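Search this site
Enter keywords Go

Fluvine from Ikdale is open for orders: a two-armed robot for the small metal parts your people are tired of sorting

ZELENÁK, 10/16/25 – I've been waiting since June to write this one, so forgive me if it runs a little long. Fluvine is ready, you can order it starting today, and it picks small loose metal parts out of ordinary crates with two arms and two many-fingered hands.

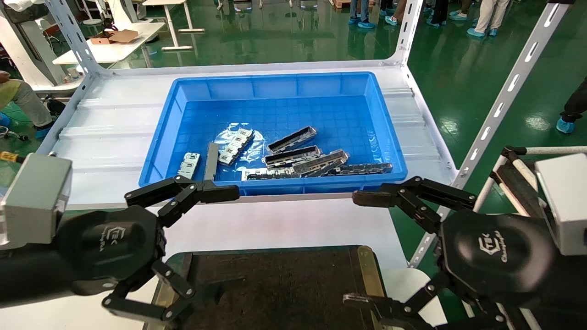 Janka Murín told me she didn't want another robot that needed its own building. She wanted one that could work at the racks they already had at Hollov, with the crates they already had, and if it couldn't do that she'd rather keep the money and buy better chairs. I wrote that on the whiteboard the day she said it (the chairs too) and it stayed up there until we shipped her the first unit.

So let me tell you what's on offer and what isn't, because I've read plenty of robot announcements that left me with no idea what would come in the box.

What it is

Fluvine is a complete picking station built around a pair of arms, with a five-day setup visit and a year of support included. We bring the arms, the hands, the head camera, the stand, the computer and the software. You bring the parts, the crates and a shelf. Our setup crew teaches the station your parts on your floor, under your lights, and they don't leave until your own people have taught it at least one part without us touching anything.

The jobs we built it for are the ones that sit between the press shop and the assembly line. Stamped brackets, shells, connector housings, perforated strips, carrier strips with teeth down one side, all those thin shiny things that end up mixed together in the bottom of a blue crate, often with a piece of the plastic bag they came in. If you run a connector shop you know the crate I mean, and you've probably got one within shouting distance.

Machines that handle a single part fed in a single direction have been around for ages and they're great, and if you make two million of one bracket you should go buy one of those and be happy. Our customers make a few hundred of this and a few hundred of that. For them, a feeder bowl for every part number makes no sense at all, and so the sorting gets done by hand, by somebody who'd be far more useful doing nearly anything else.

Why two hands

I get this question at every demo. One arm is cheaper, it's easier to program and it takes up less room, so why on earth two?

Well, watch a person do it! They reach in with both. One hand moves the bag or nudges the strip that's lying across everything, and the other goes for the part underneath. We tried to get by with one arm for longer than I'd like to admit, and we had some very clever software for pushing piles around, and it still spent half its day chasing the same piece of plastic from one corner of the crate to the other. Once the second arm went on, Khôi Lục deleted a huge chunk of that clever software and looked happier than I'd seen him in months.

Two hands also means Fluvine can grip a crate from both sides and pull it forward on the shelf, so you don't need a conveyor or a powered drawer to present it. There's a limit, which I'll get to below.

We went with jointed fingers over a plain two-jaw gripper for the same sort of reason. A flat strip lying tight against a crate wall is a nasty thing to pick up. With fingers you can get a tip behind it, tilt it, and then pinch. It's slower than a suction cup on a nice clean plate, and I'll say so to anyone who asks, but a perforated strip is mostly holes and a suction cup can't do much with holes.

How you teach it

You put on the teaching rig, which is a headband and a pair of gloves, and you do the job yourself while the arms follow along. Do it 30 times for a new part, with the pile mixed up between goes, and then leave it to train overnight. In the morning you run it slowly with someone watching, fix what it gets wrong by taking over for a moment, and let it train again. Most parts are good to go after the second night. Long floppy strips have sometimes wanted a third.

I did one myself, a little shell about the size of my thumbnail, and I'm nobody's idea of a robot engineer these days (I mostly answer emails). It worked fine the second morning. Yakubu Odukoya then taught it the same shell in half the time and much more smoothly, so I've been asked to stay out of the gloves.

A station holds up to 286 part types at once. You call them up by part number on the tablet, or scan the label on the crate if your crates have labels. Switching between two parts it already knows takes as long as the scan does.

What happened at Hollov

Hollov has had a unit since June and agreed to let me talk about it, warts included. They put it on kitting, where the parts for one job get pulled from several crates and laid out in trays for the assembly benches. In the first couple of weeks it wasn't good. The glare off the bags fooled the camera, the hands came up empty far too often, and Janka sent me a message that was just a question mark. We changed the exposure settings, we sent Miloslav Kadlec over for six days, and he and the day shift retaught the worst parts from scratch with a lot more crumpled plastic thrown in.

After that it settled down. It now works through both shifts on 14 part types, and it stops and asks for help by lighting a lamp on the stand when it has tried the same pick three times. Janka's line leads tell me the lamp comes on a few times a shift, mostly for parts that have hooked into each other. Tangled parts are still the hardest thing for us and I'm not going to pretend otherwise. A person pulls them apart in two seconds, taps the tablet and walks off.

Her remark for this release, which I promised to print as she gave it: "It's a decent coworker. It's slow before lunch and it's slow after lunch, but it's the same slow all day, and I can plan around that."

I'll take that!

What it doesn't do

Please read this bit before you call, it'll save us both some time.

Fluvine isn't for heavy loads. Full crates of steel parts are too much for it, so the station slides a loaded crate along the shelf and doesn't lift it. It isn't a food machine or a medical machine. It needs the crate open at the top, with nothing stacked right above it. Deep crates with narrow mouths are out, the hands simply don't fit, and we tried.

It isn't fast. If your picker is quick and your parts are neat, your picker will beat it. Where it earns its keep is on long runs of boring mixed work and on the shift you can't find people for.

And it does need some floor marked off. The arms slow down when somebody steps close and stop when they step closer, but you'll still have to do a proper safety review of your own site. We help with the paperwork as part of the setup visit. We can't sign it for you.

What you get and how to pay for it

There are two ways to have one. You can buy the station outright, with the first year of support in the price, or you can rent it by the month with a minimum of six months, and if you decide to buy at the end then half of what you've paid comes off. I pushed for the rental option myself. Small shops told us over and over that they liked the idea and couldn't get a big purchase past their bank, and I started out in a small shop, so I know that conversation.

Either way, the teaching rig is yours to keep using and there's no charge per part. You can teach it as many as it'll hold and wipe the old ones whenever you like. Your recordings stay on the computer in the stand unless you choose to send them to us for help, and there's a physical switch for that – one you can see from across the room – since a menu setting wasn't enough to keep our customers' IT people happy.

Spare fingertips come in the box. They wear down on stamped edges, that's just how it goes, and changing one is a small screw and a minute of your time. Look at them weekly. Running a worn tip is the most common reason we've seen for dropped strips, and we spent one whole evening blaming the software for something a new pad fixed.

Come and try it

We're keeping the demo hall in Zelenák open to visitors through the end of the year, and the best thing you can do is bring your own parts. Bring the ugly ones. Bring them in whatever crate they live in, bag and all, and please don't tidy them up first. We'll let you wear the gloves, and if you can leave the parts with us overnight then you can come back in the morning and see what it made of them. You'll need shoe covers on the green floor, which we hand out at the door.

If a trip is too much, ship us a crate. Yakubu's team will teach it, film the whole run including the misses, and send you the video along with your parts. There's no charge for the first crate.

Orders placed now go out in the order they arrive, and the first group of stations is already being put together. For setup dates, ask for Miloslav. For prices and rentals, ask for Khôi, and for anything else, complaints included, you can ask for me.

Naveed Naqvi
Ikdale, Zelenák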